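Holders on a gray wall panel work loose and tilt forward – spacers or different fixings?

Posted in Workshop and Storage
Asked Oct 15, 2025

I have a Plallex wall panel above a workbench, light gray, 2,000 mm wide, fixed to studs through the factory holes. The holders are the molded gray type from Gestow that project straight out from the panel. Each one has two hooks at the back and a single locking screw underneath.

The holders along the top row carry hand tools and stay put. The lower row carries heavier items (clamps, a torque wrench, a cordless drill) and these tilt forward. With the screw fully tightened there is still a gap of 2 mm behind the upper edge of the holder. When I lift something out, the holder comes up with it a little, then drops back at a slightly different angle. After a few weeks the screw has backed out and I have to tighten it again.

What I have checked so far:

The panel is level and does not flex when I push on it between studs.
The hooks are not cracked.
The slots on the lower row look the same as the slots on the top row.
Swapping a loose holder with a tight one from the top row moves the problem with the position. A good holder goes loose on the lower row as well.

Would a spacer behind the holder fix this, or should I drill through the panel and use machine screws with nuts? I would like to avoid drilling if possible, as the layout still changes. The panel cannot come off the wall easily because a cable duct was fitted across its bottom edge in February.

Necati Değirmenci

4 comments

slotandtab: Which thickness is the panel? Plallex sold two.
Necati Değirmenci: The thinner one. It is printed on the carton but I no longer have the carton, so I measured at the edge.
slotandtab: Then the hooks are probably made for the other one.
Necati Değirmenci: Possible. That would not explain the top row, though, unless the load is the only difference.

2 answers

benchdepth
Accepted

The load is the difference. Your swap test rules out the individual holders, and you say the slots match, so what remains is leverage acting on a loose fit.

A holder of this kind is a short cantilever. The weight pulls the upper hook away from the panel and presses the lower edge of the holder against it. If the hook throat is deeper than the panel is thick, the holder rotates until the slack is used up, and what you see is a gap at the top. Light tools do not pull hard enough to open it. The locking screw only stops the holder from lifting out. It was never meant to resist rotation, and every time it is asked to, it backs out a bit further.

Put the spacer inside the hook throat. A spacer between the holder and the front face of the panel will take up the same slack on paper, but it slides down as soon as the holder is unloaded.

Procedure:

1. Remove the holder. Measure the hook throat with calipers, then the panel at the slot. Measure at the slot itself, as the coating is often thicker at the outer edge.
2. Cut a strip of polyethylene or nylon sheet to the difference, minus a hair. It should need firm thumb pressure to go in.
3. Degrease the inside of the hook and bond the strip there. Double-sided tape is good enough.
4. Refit the holder and press it down until it seats. Tighten the screw until it touches, then a quarter turn.
5. Add a drop of medium-strength threadlocker if the insert is metal. Leave it out if the screw runs directly in plastic, as some threadlockers crack molded parts.

Also look at how far out the weight sits. A drill hanging at the end of a 300 mm arm puts far more load on the hook than a clamp hung close to the panel. Move the long items onto two holders side by side so that the load is shared – this often cures the tilt without any spacer.

I would not drill. Through-bolts need access to the back, and with the duct in place you do not have it. Rivet nuts would work blind, but each one fixes a position permanently.

To see which holders have moved, sight along the panel from close to its face. From straight in front a few degrees of tilt are hard to see, and from the side the row shows up against the flat surface. 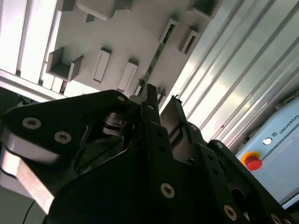 Light gray wall panel with projecting gray holders, seen at a steep angle.

Strong light from one side helps with this check as well. Shadows under the holders should all run parallel, and the one that does not belongs to the loose holder.

mikroton

I had loose ones too and just bought the Trilleck holders, which are metal. They fit the slots with some filing. 139 for the set at Avcı, don't know if they still carry them. Scratches the coating but they do not move.

2 comments

benchdepth: Filing the hooks removes the plating. Touch them up or they will rust at the slot.
mikroton: It's indoors. Fine so far.

Follow-up from Necati Değirmenci

Throat measured deeper than the panel on every holder, top row included. I bonded nylon strips into the lower row and paired the holders for the drill and the torque wrench. No gap at the upper edge now. The clamps I left on single holders. I have not used threadlocker, because the screws run in plastic.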